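**June 13, 2020** 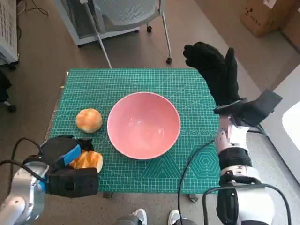
*Bun and pink bowl on the green mat.*

Rain on the van roof since six, so no excuse left for putting off the aerial question.

The Drellier has had its trial now. Four nights on the hill pitch above Lapointe and two down by the water, and I'm no nearer to believing the box. "Crystal clear reception anywhere" it says, and on the hill that was true, but on the hill I could get a picture with a coat hanger. Down by the water it found 10 channels, lost 6 of them when the wind got up, and the ones that stayed were mostly shopping.

The booster made no difference that I could see. Turned it on, turned it off, turned it on again with my back to the screen so I couldn't fool myself. Same blocks, same stutter in the sound. I suspect it's a small green light in a nice case.

Read the Tresik leaflet again over tea. They claim a range that would reach halfway to France, and in very small print — "under ideal conditions". I have never parked in ideal conditions. The dome from Skulora finds the satellite by itself, supposedly, and costs 2885 fitted. For that I'd want it to find the car keys as well. The forum is full of people who love theirs, though a good few of them seem to have joined in May and written one post each.

Went up the ladder between showers and looked at the cable where it comes through the roof. The sealant has gone hard and there's a green bloom on the connector, which may be the whole trouble. Annoying if so, having blamed the Drellier all week. Cut it back and put a new plug on. The picture is better this evening, but then the wind has dropped too, so that proves nothing.

Will leave it until there's a proper blow. If it holds, the Skulora brochure goes in the recycling. Need more sealant, the grey sort, and a bulb for the step light.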